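Miltetti Open Day Recordings – README

Version 2
Released October 11, 2021
Contact: Youssra Nasr, data steward

Summary

This release contains the recordings made during the open day of the Miltetti laboratory. Visitors watched a two-arm station handle household cloths on a tabletop, and each demonstration was recorded as a separate episode. The set holds 215 episodes, of which 86 were carried out with a visitor at the controls. The rest were carried out by laboratory staff.

Setting

The station stands in an enclosure with pale walls. Two arms face each other across a dark marble tabletop, each with its own gripper. The cloths differ in color, and several are kept in a pile at the back of the table, with a plate and a white plastic basin nearby. Staff changed the arrangement between groups, and no two sessions should be assumed to start from the same layout.

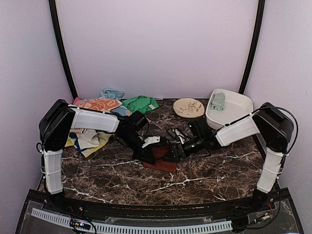

Each group was given 30 minutes at the station. A member of staff introduced the task, ran one episode, and then handed over the controls to any visitor who wished to try. Visitors were free to stop at any point. Episodes stopped early are kept in the release and marked "partial" in the index file.

Contents

episodes/ – one folder per episode, with video and joint positions
index.csv – episode number, operator type (staff or visitor), task, status
tasks.txt – wording of the tasks as read aloud to visitors
CHANGES.txt – corrections made after the first version

Software

Recordings were made with Zister and converted with the Sqalli export tool. Files written by earlier builds of Sqalli list the right arm before the left. This was corrected in version 2.

Known limitations

Visitor episodes are slower than staff episodes and contain long pauses. Sound was not recorded. Task wording was changed once during the day – both wordings are given in tasks.txt.

Use and access

The data may be used for research and teaching. Requests for the full-rate video should be sent to the data steward through the Cindonetti archive desk. The next update is planned for November.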